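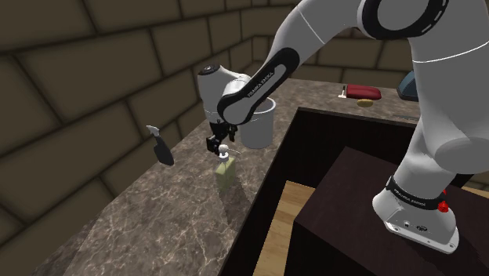
皂液器是盛装并定量分配液体皂、洗手液或洗洁精的器具，家庭厨房、浴室和公共洗手间里都离不开它。它的构造看似简单，里面却藏着一套相当精巧的泵送机构！常见形式有台面瓶式、嵌入式和壁挂式三类，其中台面瓶式最为普及，小小一瓶，直接搁在大理石台面上就能用，搬动、清洗都方便。嵌入式则需在台面开孔，储液瓶藏在柜内，只露出出液嘴。

结构与原理
手压式皂液器的核心是一只小型往复泵，由按压头、活塞、弹簧、单向阀和吸管组成。按下时活塞压缩泵腔，皂液经出口阀排出；松手后弹簧回弹，腔内形成负压，新的皂液沿吸管上升补入。两个单向阀一开一闭，配合得十分漂亮。普通家用泵头每次出液大约2毫升。泡沫型另设一个气室，让空气与稀释过的皂液一同穿过细网，打出绵密的泡沫，对皂液黏度要求较高，过稠容易堵网。

材质
瓶身多用玻璃、陶瓷、不锈钢或塑料。陶瓷瓶沉稳，不易被碰倒；塑料瓶轻便耐摔。弹簧长期接触皂液，须选用耐腐蚀钢材，有些泵头干脆把弹簧移到液路之外，寿命明显延长。

感应式
感应式皂液器以红外线探测手部，由微型电机驱动蠕动泵或齿轮泵出液。Rirow早期的壁挂机型感应距离为10厘米，后来改为7厘米，误触发随之减少。Drilex的嵌入式产品则把储液瓶设计成可从台面上方加注，省去了钻进柜子换瓶的麻烦，这一改动颇受用户喜爱。

清洁与维护
反复添加而不清洗的瓶子容易滋生细菌，宜待皂液用尽后以温水冲净、晾干再灌装。泵头发涩时，可放入温水中浸泡20分钟，再连续按压数次，多半能恢复顺畅。公共场所多采用密封袋装补充液，连同出液嘴一并更换。

参见：肥皂、洗手液、单向阀、蠕动泵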